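Carla Tarawneh
12 July 2025

1/ Notes on storing fruit in a small kitchen, after a few people asked why I keep moving mine between the table and the refrigerator. Short version: pomegranates go cold, most other things depend on the week.

2/ Pomegranates do not ripen after picking. Whatever sugar is in there when you buy it is what you get. Leaving one on the table for a week changes the skin and costs you water, nothing else.

3/ At room temperature in July I get a week or a little more before the rind starts to go leathery. In the refrigerator, whole and unwashed, they keep for several weeks. I have eaten one at 38 days. The rind was ugly and the seeds were fine.

4/ Skin color is a poor guide. Plenty of good ones are half green or yellow on the outside. I go by weight for size. Under 300 g I expect more rind than fruit. The ones I like come in near 400 g and feel heavier than they look.

5/ Check the crown before you store it. Soft tissue or gray fuzz down inside the calyx means the rot has a way in, and a cold shelf only slows it down. Eat that one tonight or cut it open and see.

6/ Containers. I use open baskets with perforated sides, plastic, handles at both ends. Air gets through, you can see the bottom layer without digging, and the whole thing lifts out when you want to wipe the shelf. Yellow shows dirt quickly. I count that as a feature.
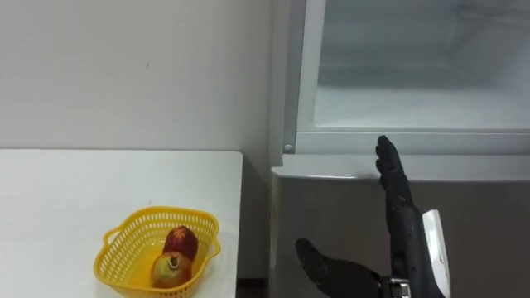
7/ Sealed bags are the usual mistake. Fruit gives off moisture, the bag holds it, and mold does the rest. If the refrigerator runs very dry, a loose bag with the top open is a fair compromise.

8/ Single layer where possible. Two pieces touching is fine if both are sound. Once one goes soft, move it out the same day and wipe whatever was next to it.

9/ Do not wash before storing. Water sits in the crown and stays there. Rinse when you are ready to cut, and dry the rind so the knife doesn't slide.

10/ Temperature. Mine is set to 4 °C, checked with a cheap thermometer in a glass of water on the middle shelf. The dial on the old one was numbered one to seven and told me nothing. Back walls run colder than the setting – keep fruit a hand's width off the panel or it can freeze on one side.

11/ Table next to the refrigerator helps more than any gadget. Load the basket on the table with the door shut, open, place, close. Standing there with the door open while you decide what goes where is how warm air gets in.

12/ Kiran Pant asked about apples. They give off ethylene, so keep them away from leafy greens and anything you don't want ripening early. Pomegranates are not very sensitive to it. I have kept them on the same shelf as apples and seen no difference.

13/ Urmila Rawat asked about the seeds once they are out. Closed box, refrigerator, four or five days. For longer, freeze them flat on a tray first, then put them in a bag. They come out softer, which is fine for yogurt and less good for salad.

14/ Peaches, plums, mangoes: table until they give slightly near the stem, then cold. Put them in hard and the texture goes mealy. Bananas stay out. Citrus does fine either way, and I put it cold if I have more than a week's worth.

15/ Labels. I put a strip of masking tape on the basket handle with the purchase date. Kusum Shakya uses a whiteboard on the door, which works until somebody leans on it.

16/ Basket cleaning: warm water, dish soap, old toothbrush for the holes. Let it dry fully before it goes back. Mine go upside down on the rack overnight.

17/ Correction to 13: four or five days assumes the seeds were drained. If there is juice in the bottom of the box, call it three. Line it with a paper towel and change the towel once.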